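Robot stoppage at Lendham takedown line traced to a worn cable and a bad setting

By the Stadon workshop desk

If you dropped off an old office tower at the Lendham recycling shop this month and wondered why the pickup slip took forever, I can finally tell you what went on. I spent a good part of Sunday over there (they open the side door at the weekend if you knock loudly enough), and I came home with greasy sleeves and a notebook full of scribbles.

The short version is that one of the two arms on the computer takedown line dropped its grip when it should have held on, and the safety stop that was supposed to catch this came in late. No one was hurt. A memory stick got bent, one plastic latch snapped, and the whole line was shut down for 11 days while the crew figured out why.

The shop takes apart retired desktops so the usable parts can be sold on and the rest sorted for scrap. Memory comes out early, then cables, drives and cards, and the power supply goes near the end. A lot of that is fiddly work inside a metal box full of wires, and the arms were brought in to take on the dull part of it. They were set up by Triltum, a small outfit that does this sort of bench automation, and the grippers came through a supplier called Karagiannis.
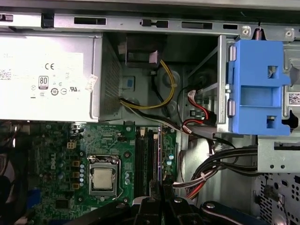 The trouble started on an ordinary morning shift. The arm had closed on a memory stick and begun to lift when the fingers went slack. The stick tipped, caught on the latch at one end, and the arm kept going up a little anyway with the stick half pinched against the finger. That last bit is what worried people. A gripper that loses its hold is a nuisance, but an arm that keeps moving after it has lost its hold is a safety matter, and the person at the bench had a hand on the case at the time! She pulled back, hit the red button, and that was that for the day.

My first guess was software, because it's always my first guess. The crew thought so too, and they lost two days going through the motion program line by line. They ran the same lift over and over on a scrap board and it behaved itself every single time. You can imagine the mood.

What finally gave it away was changing the side the arm came in from. Reaching in one way, no problem. Reaching in from the other, with the wrist turned farther around, the gripper dropped out on the 14th try. Then it was fine again, and then it dropped out twice more before lunch. A fault that depends on how the wrist is turned is nearly always a cable, and sure enough, when they peeled back the sleeve near the wrist there was a conductor broken inside insulation that looked perfectly healthy. Bend it one way and the ends touched. Bend it the other and they didn't.

So that explains the slack fingers. The late stop was a separate problem, and to my mind the more serious one. The controller is meant to halt the arm as soon as it stops hearing from the gripper. Somebody had stretched the waiting time during setup, when a noisy connection kept tripping the line for no reason, and it never got put back. It was sitting at 3000 milliseconds. Three full seconds is a very long time when your fingers are next to a moving arm (try counting it out loud). It's now set to 30, and the shop says it hasn't had a false trip yet.

Triltum has replaced the wrist cables on both arms, including the one that never gave any trouble, and routed the new ones with a wider loop. The waiting time is also locked behind a password now, and it's written on the startup sheet so whoever opens up in the morning has to read the number off the screen and sign next to it. I like that part a lot – it's cheap and it's boring and it would have caught this one back in November, when the line was first switched on.

There's a new rule for people, too. Hands stay off the case while an arm is in motion, full stop. Before, it was normal to steady a tower with one hand if it started to slide. The crew grumbled (a couple of them grumbled at me, as if I'd made the rule), but they're getting a clamp for the job, and until it shows up they pause the arm first and then push the case back where it belongs.

I asked whether Karagiannis would be changing anything on its end. The answer was that the cable had been bent tighter than its manual allows, so the shop isn't making a fuss about it. Fair enough, I suppose, though I'd still like to see that limit printed somewhere you'd notice it.

The line is back up at reduced speed for now. Towers handed in before the stoppage are being worked through first, so if yours is in that pile, give it another week before you call.

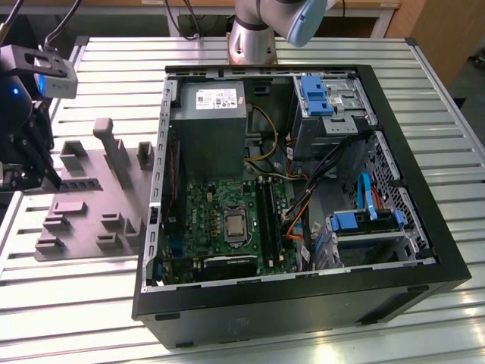
Comments

benchrat: We had the same thing with a broken wire at the wrist, only ours failed when it was cold in the mornings. Took us ages. Wiggle the cable first, people.

Olive Street Reader: Glad the lady at the bench is OK. Three seconds!! Who signs off on that?

pc_in_the_pile: Mine's a tower I handed in before all this. Do they still wipe the drives before they go anywhere? The slip doesn't say.

Stadon workshop desk: @pc_in_the_pile Yes, drives are pulled and wiped in a separate room, and the stoppage didn't touch that side of things. Ask for the wipe receipt at the counter.

benchrat: Is the startup sheet something they'd share? Would love to copy it for our place.

Contact the Stadon desk | © Stadon, all rights reserved | Back to top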